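積み木は、大人の机にこそ置いてほしい

雨の日曜、友人の家の床で二時間遊んだ。相手は五歳児でも猫でもなく、友人本人である。二人ともいい年をして、腹ばいになって木のかたまりを積んでいた。途中で紅茶が冷め、夕方の買い物に出そびれ、それでもまだ橋の最後の一段が決まらない。あんなに時計を見なかった午後は久しぶりで、帰りの電車の中でもう自分用の一組を注文することを決めていた。

というわけで今回は積み木の話をしたい。子どもの知育の話はほかの頁にたくさん載っているので、そちらに譲る。書きたいのは、仕事帰りの大人が夜に机の上でやる積み木のことだ。

まず形。売り場に行くと、アーチだの三角屋根だの円柱だの、見るからに楽しそうなセットが並んでいて目移りする。私も最初はそういうものを買った。JallnessというブランドのBOX入りで、城門も煙突も作れる。ところが城門を三回作ると、あとはどうしても城門に見えてしまうのだ。形が先に答えを言ってくるというか。そこで次に手を出したのが、ただの立方体だけが入ったBrunddaleの袋だった。地味である。袋を開けた瞬間の華やかさはゼロに近い。でもこれがすごい! 並べれば道になり、積めば塔になり、隙間をあければ窓になる。飽きるどころか、触るたびに前回の自分が思いつかなかったことを思いつく。

立方体のいいところは、置く向きに悩まないことでもある。どの面を下にしても高さが変わらない。だから手が止まらず、頭のほうが先に休みはじめる。編み物をする人が「手だけが動いている時間」の気持ちよさをよく話すけれど、あれに近いのではないかと思う。

木の種類にも好みが出る。ブナは重くて目が詰まっていて、置いたときにコツ、と締まった音がする。カエデはもう少し高い音で、肌がなめらか。シナは軽く、机に置くとポソッという。夜中に遊ぶ人、集合住宅の人にはシナをすすめたい。私は音が好きなのでブナ派だ。塔が崩れるときのあのガラガラという音は、正直に言って積み上げるのと同じくらい好きかもしれない。下の階の方には申し訳ないので、最近は厚手のフェルトを一枚敷いている。

角の処理も見てほしい。面取りが大きいと手触りはやさしいが、積んだときに段と段のあいだに影の線が入る。小さいと線が細くなり、壁がひとつの面に見えてくる。壁を作りたいのか、石垣を作りたいのか。店で二つ重ねて横から眺めると、違いはすぐにわかる。

教えてくれたのは、Rerkuroという木工品の店である。駅からバスで五つ目、坂の途中にあって、看板が小さいので私は一度通り過ぎた。奥の棚に無塗装の立方体が一個から買えるように積んであり、値段は一個100円。端材から切り出しているので木目がまちまちで、これを選ぶのがまた楽しい。節のあるもの、年輪がきれいに弧を描いているもの、片側だけ妙に赤いもの。昨年の6月に初めて行ったときは、選ぶだけで午後が終わってしまった。

遊び方について、いくつか。

ひとつめは、色のついたものを少しだけ混ぜること。全部が色つきだと賑やかで、これはこれで楽しいけれど、木の色のなかに赤や緑がぽつんとあると、そこが急に家の屋根になったり、庭になったりする。塗るなら水性の絵具を薄く。木目が透けるくらいがいい。

ふたつめは、下に敷くものを変えること。先のフェルトは音のためだが、紙もいい。包装に使うような茶色っぽい紙を大きく広げると、それだけで机が敷地になる。白い机にじかに置くより木の色が落ち着いて見えるし、片づけるときは紙ごと寄せればいい。鉛筆で道や川を描きこむ人もいるそうで、私も真似をして池を描いた。池のまわりに何を建てるかで一晩悩んだ。

みっつめは、積まないこと。これは意外に思われるかもしれない。積み木というと高さを競いたくなるのだが、平らに置くだけで十分に遊べる。左右をそろえる、ひとつだけずらす、間をあける。五分もやっていると、石庭を眺めている人の気持ちが少しわかった気になってくる。数が少ないほど面白く、ひとつ動かしただけで全体の表情が変わる。 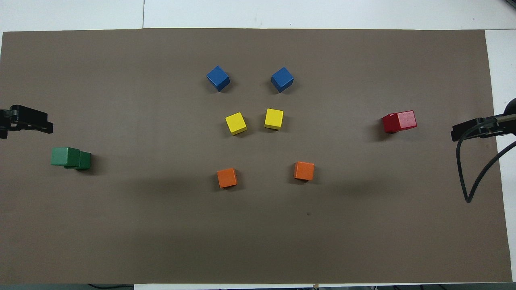 平らに並べる楽しみについては、本誌の読者Thibodeauさんからも便りが届いている。夕食のあと、食卓の隅にひと並べ作ってそのまま寝るのが習慣なのだという。翌朝、家族の誰かがひとつだけ動かしてあり、それを見てまたひとつ動かす。相談は一切しない。そうして一週間ほどかけて、最初とはまるで違う模様になるのだそうだ。手紙には「将棋より平和で、花を活けるより安い」とあった。

この便りを読んで、さっそくうちでもやってみた。ひとり暮らしなので、動かすのは夜の私と朝の私である。夜の私はどうも詰めたがり、朝の私はあけたがる。同じ人間なのに好みが違うのがおかしくて、しばらく続けるつもりでいる。

しまい方のことも書いておきたい。専用の木箱にぴったり詰める方式は美しいが、毎回パズルを解くことになり、疲れた夜には箱を開けるのがおっくうになる。私は浅い籠に放りこんで、机の端に出したままにしている。電話をしながら手が伸びて、気がつくと三段になっている。それくらいの近さがちょうどいい。汚れたら固く絞った布で拭き、日陰で乾かす。無塗装のものは使ううちに手の脂でほんのり飴色になっていくので、新しい一個を足すとそこだけ白く、新入りのようで可愛い。

初めての方は、立方体を手に乗るだけ買って、机に置いてみてほしい。予算は500円もあれば足りる。足りなくなったら坂の途中の店へ。バスは一時間に2本なので、帰りの時刻だけは先に見ておくこと。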